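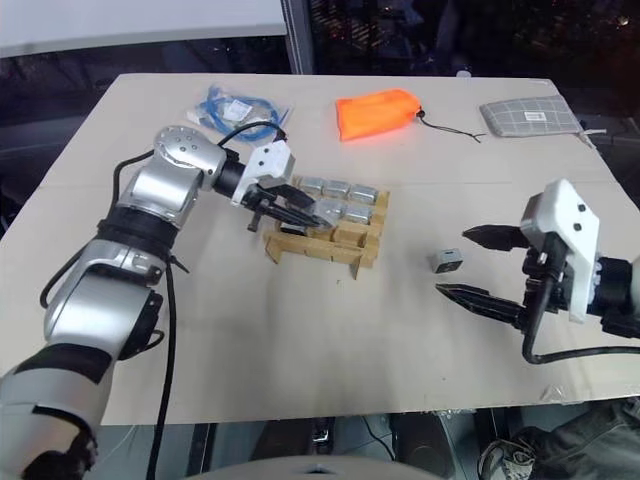
Stonel 潮位観測簿 翻刻データ
README

最終更新:2018年3月4日

概要

Hoden港の検潮所で手書きされた観測簿を文字に起こし、表形式にまとめたものです。収録しているのは潮位、風向、天気の略記、備考欄の文章です。データセット名のStonelは、観測簿の表紙に押されていた保管棚の名称からそのまま取りました。

先に書いておきますが、このデータから長期の海面変動を論じるのはやめたほうがよいと考えています。配布元がそう言うのも妙な話ですが、過去に配った試作版が「貴重な長期記録」として紹介されてしまい、訂正に手間取りました。貴重かどうかは用途によります。長期記録と呼べるかどうかは、下の「基準面の問題」を読んでから判断してください。

ファイル構成

readings.csv 潮位の読み値。一行が一回の観測に対応
remarks.csv 備考欄の翻刻。観測IDでreadings.csvと結合可
pages.csv 冊子名、ページ番号、紙面の状態
codes.txt 天気と風向の略記一覧
CHANGES.txt 変更履歴

文字コードはUTF-8、改行はLFです。表計算ソフトで直接開くと観測IDの先頭のゼロが消えます。必ず文字列として読み込んでください。この件の問い合わせには、もう個別に返信していません。

readings.csvの列

obs_id 観測ID。文字列
page_id pages.csvのページID
date_written 紙面に書かれていたとおりの日付
date_norm 正規化した日付。推定できない場合は空欄
time_written 紙面に書かれていたとおりの時刻
level_cm 潮位。単位はセンチメートル
wind 風向の略記
sky 天気の略記
reader_a 一人目の翻刻値
reader_b 二人目の翻刻値
flag 品質フラグ

level_cmには二人の翻刻が一致した値だけが入っています。一致しなかった行は空欄のままで、平均も取っていません。片方が「7」、もう片方が「1」と読んだ数字の平均に意味があるとは思えないからです。どうしても埋めたい人は、reader_aとreader_bを見て自分の責任で埋めてください。

翻刻の手順

翻刻はPetrică GhițăとIta Ó Flaitheartaの2名が、互いの結果を見ずに行いました。入力にはRaffertyという内製の入力画面を使っています。範囲外の数値を入れると警告が出る仕組みでしたが、途中でこの警告を切りました。警告が出ると、入力者がもっともらしい値に読み直してしまう傾向が見えたためです。警告が有効だった時期のページには、pages.csvのwarn_on列に1が入っています。

文字認識ソフトのNuvonも試しました。印刷された罫線や見出しには強く、肝心の鉛筆書きの数字にはほとんど役に立ちませんでした。「精度が高い」という評判は、読みやすい紙面で測った数字なのでしょう。公開版にNuvonの出力は含まれていません。

基準面の問題

潮位はどこかをゼロとして測った高さです。この観測簿では、そのゼロの位置が途中で変わったと思われる箇所があります。

読み値が前のページから30センチ跳ね上がり、そのまま戻らない箇所がそれです。備考欄には「柱を直す」とだけあります。標尺を付け替えたのか、桟橋側の柱を直したのか、書いた人にはわかりきったことだったのでしょうが、こちらにはわかりません。港の工事記録を探しましたが、該当するものは見つかっていません。

以前の試作版では、この段差を補正した列を付けていました。公開版では削りました。跳ね上がった幅がすべて基準面の変更によるものだという前提に、根拠がなかったからです。補正列があると、利用者は説明を読まずにそちらを使います。実際そうなりました。

丸めと書き写しの疑い

末尾の桁に偏りがあります。ゼロで終わる値が目立って多く、観測者が10センチ単位で読んでいた時期があるようです。細かい単位まで書かれている時期が、より正確だったとも言い切れません。海面が荒れている日に一センチまで読めるものか、疑問が残ります。

また、まったく同じ値の並びが別の日にも現れるページがあります。とくに1月の荒天の時期に集中しており、桟橋まで行かずに前の記録を書き写した可能性を捨てられません。もちろん偶然の一致かもしれません。該当行にはflagにCを付けてあります。Cは「疑わしい」という意味で、「誤り」という意味ではありません。除外するかどうかは分析の目的次第です。

品質フラグ

空欄 特記事項なし。正しいことの保証ではない
A 二人の読みが不一致
B インクのにじみ、破れなどで判読困難
C 値の並びが別の日と一致
D 日付または時刻が前後の行と矛盾
E 訂正線があり、訂正前の値も読める

一つの行に複数のフラグが付くことがあります。その場合はアルファベット順に続けて書いています。Eの行の訂正前の値はremarks.csvに入れました。

備考欄について

数値より備考欄のほうが使い道は多いかもしれません。「鳥多し」「霧、標尺見えず」「ロープ新調」といった短い書き込みが並び、港の日々の様子を知る手がかりになります。標尺が見えないと書いておきながら潮位の欄が埋まっている行もあり、これは数値のほうを疑う材料です。

翻刻は原文どおりで、誤字も直していません。読めない文字は〓で示しました。人名は頭文字に置き換えてあります。

向いている用途

手書き数字の読み取りのずれを調べる練習
観測記録の品質検査の教材
港の作業や天候に関する言葉の調査

向いていない用途

海面上昇量の推定
高潮の最大値の算出
近隣の検潮所のデータの補完

最後の項目は何度か相談を受けました。欠測を埋めるために、欠測より怪しい値を持ち込むことになりかねません。お勧めしません。

既知の不具合

夏時間の扱いが統一されていません。time_writtenは紙面のままですが、観測者が時計を進めていたかどうかを確かめる方法がなく、正規化した時刻の列は作りませんでした。

風向の略記に、codes.txtに載せていない記号が2種類残っています。丸に点を打ったものと、斜線を重ねたものです。「無風」と「不明」だろうという意見は作業中に出ましたが、どちらがどちらなのか決め手がなく、codeには変換せずUNK1、UNK2としました。

冊子の綴じ直しでページ順が入れ替わったらしい箇所があります。page_idは現在の綴じ順に従っており、書かれた順とは限りません。時系列で並べるときはdate_normを使い、空欄の行をどう扱ったかを必ず明記してください。

報告と修正

誤読を見つけた場合は、観測ID、正しいと思う読み、そう読んだ理由を添えて知らせてください。「前後の値から見ておかしい」だけでは修正しません。おかしい値が紙に書いてあれば、おかしいまま載せるのがこのデータの方針です。紙面の字形に基づく指摘は、翻刻した二人がそれぞれ見直し、読みが一致したときに反映します。

引用するときは、データセット名と最終更新日を書いてください。試作版で行った分析は公開版でやり直すことを勧めます。補正列に依存した結果は再現できません。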